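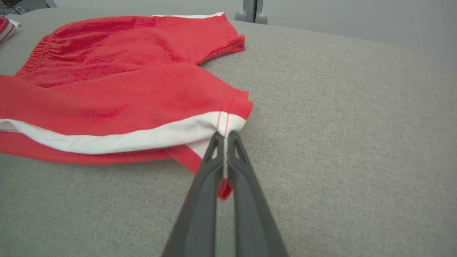 Figure 3. Red shorts with an elastic waistband, held between two gripper fingers.

4.2 What the receipts can and cannot show

Much of the writing on celebrity spending treats a posted receipt as proof of a purchase. We are not convinced. A receipt on a phone screen shows that a receipt exists. It does not show who paid, whether the bill was split, or whether the venue waived it in return for the attention. Ung's earlier coding scheme put all such posts under "verified spending," and several later papers took over the label without asking what had been verified.

We went back to the posts from October and coded them again. Of the 100 posts in the sample, 34 gave a total but no name on the bill. Another 15 had been cropped so that the date was missing. Followers rarely raised either point. Their replies argued over whether the poster had earned the money, and took it for granted that the money had been spent.

The case of the singer known as Pretine is often cited as the clearest in the literature. She posted a hotel bill from Tekthorpe, a rival performer mocked it, and entertainment blogs ran the exchange for most of a week. Chaturvedi reads this as a contest over status between two stars. That may be right, but the same blogs were carrying paid items for the hotel at the time, and the paper does not mention them. A quarrel that sells rooms deserves a second look before it is called a quarrel.

Kiều Ung, who coded the replies for the present study, found only 3 threads in which anyone asked the venue to confirm the amount. No venue answered. We do not take silence as evidence of a fake bill, and we would caution readers against doing so. Hotels and clubs have ordinary reasons to keep quiet about their guests.

The engagement scores supplied by Ruretura are a further problem. They combine likes, reposts and comments into a single number, and the weights are not published. We report them in the appendix for comparison with earlier work but draw nothing from them here.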